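Umeo Small Bin Set
Owner's Guide, Section 4: Sorting Bands, String and Other Things That Tangle
Revised 2025-01-13

Sections 1 through 3 covered unpacking the bins, washing them, and choosing a surface. If you skipped them, you are in good company, but go back and read the part about peeling the labels before washing.

This section deals with the drawer. Every home and workshop has one. It holds rubber bands, bits of wire, thread, a few toy blocks and one long piece of something yellow that runs through all the rest. The Umeo set will give these things a place to live. It will not untangle them for you, despite what some customers have written to us in August, when people seem to clean.

4.1 Before you start

Clear a flat surface bigger than you think you need. Gray or another dull color is good, and a patterned tablecloth is a fine way to lose a thread for the rest of the year. Set a lamp to one side so that thin strands throw a bit of shadow.

You will need:

The bins from your set
Blunt tweezers or patient fingers
Small scissors, kept out of reach until step 9
A scrap dish

CAUTION: Rubber bands under tension travel fast and go for the face. Never pull a band free by stretching it across the table, and never lean in to see how it's going.

4.2 Laying out the bins

1. Place the bins along the back of the surface, open side up. They can sit at any angle. Straight rows look nice in the catalog and last until you reach for the second bin.

2. Give each bin one job and stick to it. We suggest green for anything still in a knot, red for finished pieces, and yellow for blocks and other solid objects that wandered in. The colors mean nothing to the bins, so change them if you like.

3. Tip the contents of the drawer onto the surface in front of the bins. Pour low and slow – a drawer emptied from shoulder height adds a good half hour to the job.

4. Pick out every solid object first. Blocks, caps and beads hide inside a tangle and act as anchors, and you can pull at a strand for a long time before you discover what it's tied to.

5. Put one tangle in the bin you've assigned to knots. Leave the others where they are. You will want to put in two. Don't.
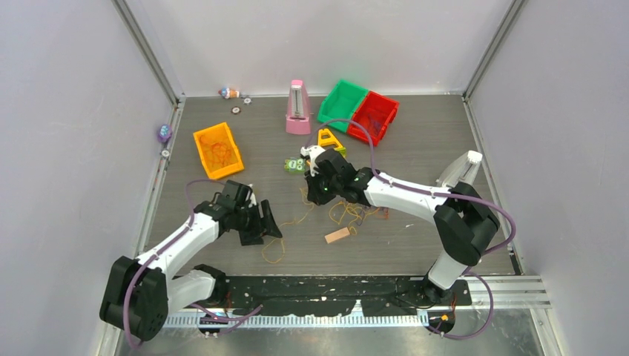
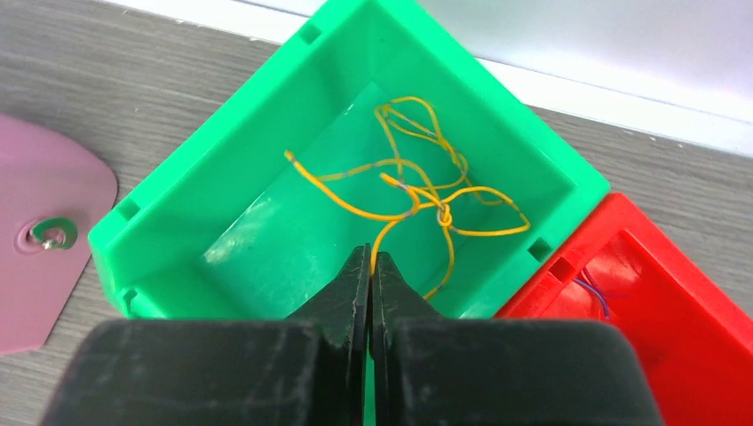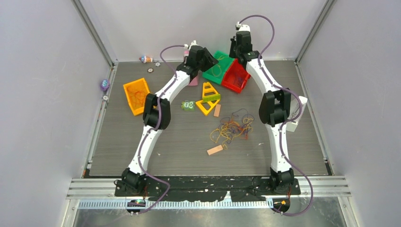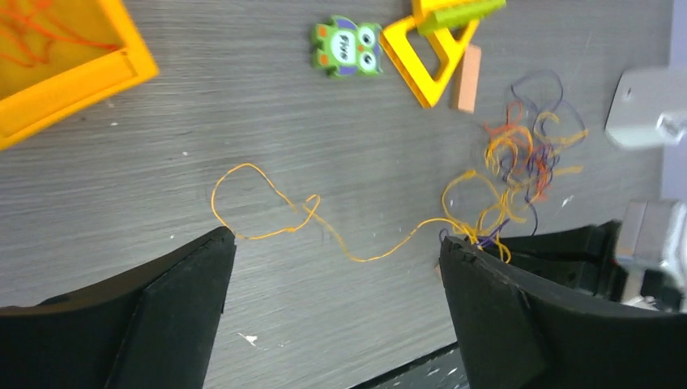

4.3 Working a tangle loose

6. Find a free end. If there isn't one, you have either a closed loop or a rubber band, and both are handled in 4.4.

7. Open the tangle outward from the middle, a little at a time, until the loops lie flat. Do not pull the free end yet. Pulling the free end is how the tangle got this way.

8. Pass the free end back through the nearest loop, lay it down, and look again. Repeat until the strand comes away or you hit a tight knot. For a tight knot, push the strand into it from both sides to loosen it before you try the tweezers.

9. If a knot hasn't moved in the time it takes to drink a cup of coffee, cut it. Cut on one side of the knot only, and drop the trimmings in the scrap dish. There is no prize for saving the last inch of sewing thread.

10. Wind the freed strand loosely around two fingers, slip it off, and put it in the bin for finished pieces. Bring over the next tangle.

NOTE: Insulated wire keeps its old bends. Wind it in the direction it already wants to go, and never around anything sharp.

CAUTION: Wire that is still attached to anything plugged in does not belong in this section, or in your hands.

4.4 Rubber bands

Rubber bands look like a tangle and are usually just a pile. Lift one, shake gently, and most of the others will let go. Work through the pile this way before you decide that anything is really knotted.

Check each band as you go. Cracks, sticky patches or a chalky feel mean it goes in the scrap dish. A band that snaps during inspection has passed judgment on itself.

The small bin holds up to 100 ordinary bands. It will physically accept more, and they will be all over the floor the first time someone bumps it. Households with larger collections may wish to ask themselves a few questions, or order the Pamosby deep bin, part number 1463.

4.5 Putting it all away

Wipe the inside of each bin with a dry cloth before filling it. Light scuffs on the floor of a bin are normal and don't affect use. A crack along the rim does, and we'll replace the bin if you still have the receipt, which we accept is a big if.

Stack only empty bins. Full ones go side by side on a shelf no deeper than the bins themselves, so that nothing can be put behind them and forgotten.

If your set came with the Pons lid kit, press each lid down at the corners first, then along the sides. A lid that rocks is on backwards. Lids from the older Warov series nearly fit – they'll stay on right up to the moment you pick the bin up.

4.6 Common problems

The tangle is bigger than when I started.
You pulled the free end. Go back to step 7.

The thread keeps catching on the bin.
Check the rim for rough spots left from molding and smooth them with fine sandpaper. If the rim is fine, try your watch or your rings.

Someone has put batteries in with the rubber bands.
Take them out. For storing batteries, see Section 6. For the someone, we have no section.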